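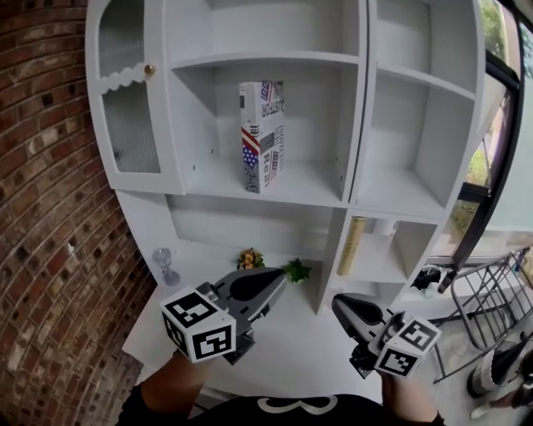 Laiba Kiani objected last term that a chore a machine finishes nine times in ten is still a chore somebody has to check. The objection stands, and it sets the terms for this unit.

## Unit 4: Shelf tidying

Putting things away on open shelves is harder than it sounds. A box has to go in upright and clear of the divider. A small plant or a glass ornament leaves little room for a wrong approach angle.

**Terms**

- *Success*: item released, standing, neighbors not moved.
- *Assist*: any human touch - counts as a failure in our tables.
- *Reset*: time needed to restore the shelf between trials.

The Villanueva set has 2445 trials over 48 shelf layouts. Scores fall when the layout is new, and glass does worse than cardboard. The Nunton rules leave reset time out, so do not compare those scores with ours.

Can machines do this chore yet? On a known shelf with rigid items, mostly. In a strange living room, no.

**Before the next class:** read the Flivora notes, section 9, and bring one household task with a written success test.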